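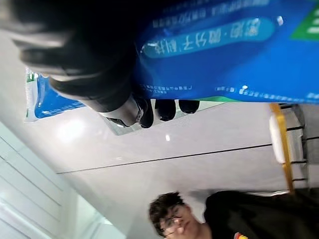 Opening this for the stock shelf in the supply room, bin labels still don't match what's in them. Reported by Noreen Awan 7:40 am, second time in February. She went for the usual refills and got the wrong packs, twice. Half of the problem is how alike the new ones look, bright blue plastic, teal banner with white Chinese characters, a bit of green at the corner, and from the aisle you can't tell one line from the next. Old stock had English on the front. Label printer is the Alow one by the door, label template is Helotgate v2.

Status: open
Assigned: Abílio Esteves

8:05 am - AE
Checked the shelf. Bins 35 and 38 swapped. Label on 35 says large refill, bin is full of small. 38 is the other way round. Moved the packs not the labels, quicker. Told Noreen, she's ok for this morning.

9:20 am - AE
Not fixed. Scanned 38, still comes up as small refill. So the barcode is wrong as well as the words?? Reprinted both labels from the template. Same thing. Printer is only doing what its told, I think the item list is off.

9:45 am - Vitória Coelho
Item list came over from Magalhães with the last order. They changed the case size, used to be 600 per case, and the new codes got pasted in one row down. Everything after row 20 is out by one. Don't reprint anything else till I fix the sheet pls.

10:10 am - AE
Ok stopped. I'd already done four labels on the bottom shelf, pulled them off again. Backing leaves glue on the bins, will need wiping.

11:30 am - VC
Sheet fixed and reloaded. Row 20 had a blank code, that's what started it. Try 35 and 38 again.

11:50 am - AE
35 scans right. 38 scans right. Bottom shelf fine. Bin 20 prints with no description, just the barcode. Typed it in by hand for now.

1:15 pm - Noreen Awan
Can we please get something in English on the front of the bin, big letters. I can't stand there with a scanner every time. Also someone put the packs in with the print upside down, turn them round when you restock. And the step stool is missing again

1:40 pm - AE
Big labels done for 35 and 38, rest tomorrow. Stool was in Benoît Bouvier's office, back now. Packs to go in face out, right way up, put a note on the shelf edge.

3:05 pm - VC
Asked Magalhães to send the next list with no blank rows. No answer yet. Leaving ticket open till the description on 20 prints by itself.

Status: waiting on supplier
Workaround: hand typed label, bin 20

Hornero Facilities Desk | Contact the desk | Back to top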